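Journal > Seasonal Display > Village Collecting

The Haugen range: notes on a winter village

The undersigned has maintained a lit porcelain village since the first Haugen pieces were offered by Sorkeo, and readers have asked for a statement of how the collection is kept and arranged. The present entry deals with the buildings and their lighting. Figures and trees will be treated separately.

The display is set out on two levels. The lower level carries the harbour and the chapel, catalogue number 1192, with the Birkura station behind. The upper level is reserved for houses. Buildings are placed no closer than 20 centimetres apart, which allows the leads to be drawn through without lifting a neighbouring roof.
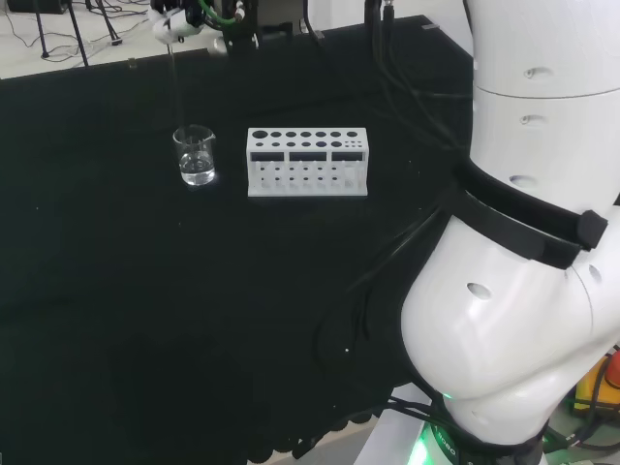

Jikach wrote in to disagree on the spacing, holding that a village street ought to look crowded and that half the distance would serve if the leads were taken through holes in the base board. The point is a fair one. It does, however, commit the collector to one layout, and this village is altered every year.

Bulbs are replaced as a full set in January, before the pieces are returned to their boxes. The original sleeves should be retained, as a Haugen house without its sleeve is noticeably harder to exchange. Piece 2430, the bakery, was issued with both a green and a brown door, and the sleeve is marked accordingly.

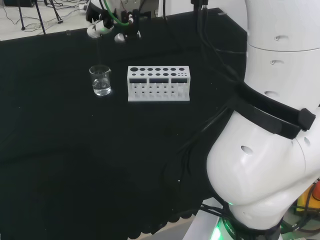 Beaker and white rack on a black cloth.

Chimneys are the part most often damaged. They should be wrapped in tissue before the building is lowered into its tray, and no piece should be lifted by the roof. Enquiries concerning the station platform, which was sold apart from the station, may be left in the comments.

17 Aug 2021

2 comments | 20 shares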